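4.2 Memory seating and the trouble with small clips
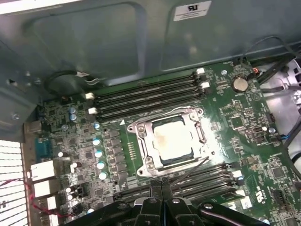
I'll admit that when we drew up the list of bench chores at Jorside, I had memory modules down as one of the easy ones. You line the thing up, you push, the latches close, you go and make a cup of tea. I've done it half asleep (most of us in the workshop have), and I honestly expected the arm to have it sorted before we'd finished arguing about the harder jobs, like wiping old paste off a processor or getting a cable back into its clip.

Well, no! Over the whole trial we logged 2,738 attempts across 12 chores, and memory seating came out near the bottom, just ahead of folding tea towels. The towels belong to the household half of the study and I've moaned about them enough in Section 3.

Most of the bother is in the approach. The processor socket in Figure 2 has a bank of four slots on either side of it, and the board lies at a bit of an angle to the camera, so every movement that looks like "straight along the slot" to a person has to be worked out afresh by the controller. Once the gripper gets down near the lower bank it also covers part of what it's trying to see. We tried two ways round this. The first was to stop high, take a good look, and then go in more or less blind. The second was to creep down and keep correcting all the way, which was slower and, I'm sorry to say, no better on the lower bank. It did help a fair bit on the upper one, where the fingers weren't in the way so much.

Glare was the other nuisance. The bench lights bounce off the heat spreader and the metal bracket round it, and the Rarnosis vision software we were using kept taking bright patches on the board for part of the bracket. Turning the lights down cured that and promptly made the black slots harder to pick out (they're black things on a busy green board, so fair enough). In the end we left the lights up and masked the middle of the board in software, a bodge we'd rather not have needed.

Figure 2. Desktop computer on the bench, case open, with the gripper over the lower bank of memory slots. All eight slots are empty.

Pushing was a happier story. With the force limit borrowed from the Rácz drawer tests, the arm pressed evenly and knew when to give up, and I'd trust it with that part of the job tomorrow. What it couldn't do was tell a latch that had closed from one that had nearly closed. A person hears the click and feels it in the thumb. Our arm had no microphone, and the click was too small for the wrist sensor to pick out from the general wobble, so someone still had to lean over and check. The Sutham rig has a better sensor, and we come back to it in Section 5.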